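How to do sit-to-stands at home when you're over 60

Stistuner home exercise sheets, number 6
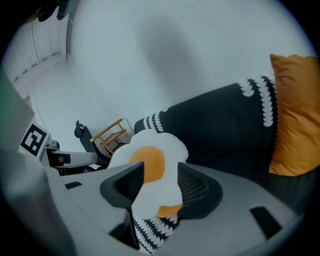
Murdo Geddes wrote in after the last sheet to ask whether he should be using his arms, as he can't get out of the chair without them. Yes, use them for now. Push down on the armrests, or on your thighs, and use a bit less each week if you can.

What you need

A firm dining chair, set with its back against a wall. Flat shoes or bare feet. Don't use a chair on wheels or a low sofa. If the seat is under 446 mm high, most people find it easier to start with something flat and firm on top, such as a folded blanket.

Getting up

1. Shuffle forward until you are sitting on the front half of the seat.
2. Put your feet hip width apart and draw them back a little, so your heels are just behind your knees.
3. Lean forward from the hips until your nose is over your toes.
4. Breathe out and stand up, pressing through your heels.
5. Stand tall for a moment before you go down again.

Sitting down

Reach back with your hips and lower yourself slowly, counting to three. Don't drop the last few inches. This half does as much work as the standing half, and people tend to rush it.

How many

Start with one set of 6. When that feels easy two sessions running, go up to 8, then add a second set. Rest for a minute or two between sets - longer is fine. Leave a day between sessions.

When to stop

Stop if you feel dizzy, get chest pain or have a sharp pain in the knee or hip. Tired thighs the next day are normal. If you have had a fall or a joint operation lately, ask your GP or physio first.

Sheet 7 covers heel raises at the kitchen worktop. Paper copies are at the Loria desk on Thursday mornings.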